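Gamano Robotics Club — Table Tasks Gallery

2022-07-07

The club spent this term on everyday table jobs done with a two-finger hand-held gripper. A member works the gripper through a task, the recording goes into a folder, and the folder goes to the training computer at Cronin Hall. The goal for the term was 2000 recordings. We have 673 so far that passed the check.

Station 1: Breakfast table. The list for this station covers a towel, a cup, a cork coaster, a bottle and a toaster. Each member signs up for a task and stays with it for the whole session.

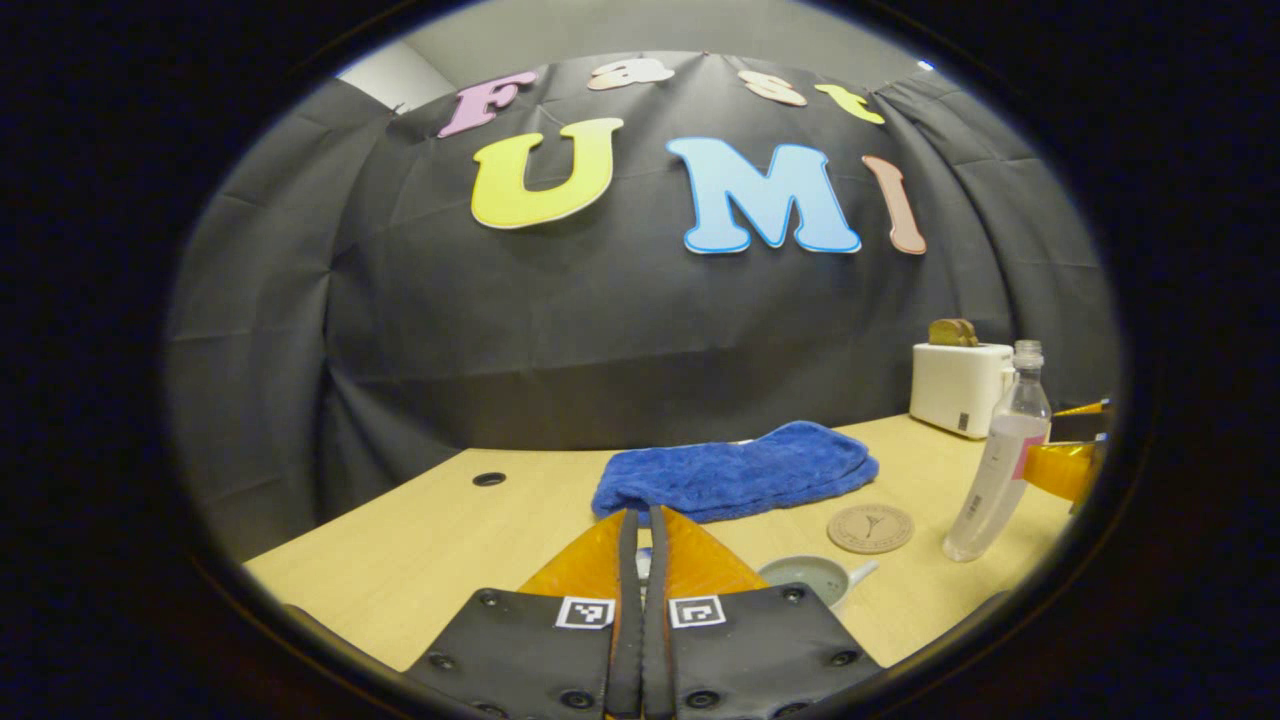 Towel task, with the orange fingertips open just short of the blue towel. The cup and coaster are over to the right.

Members who tried the towel before the cup should have gone the other way, according to Pellari, who would start every beginner on rigid objects and save cloth for the second month. The rest of the group was split on this. Cloth forgives a bad grip, but it is hard to say when a fold is finished, and we argued over that more than once.

We settled on a written rule. A fold counts if the edges meet within 3 centimeters, and a recording with a dropped object is thrown out.

Station 2 opens in the fall with drawers and lids. The Dado workshop is cutting the parts now. Each new member will do 100 practice runs before recording, and the next gallery goes up in December.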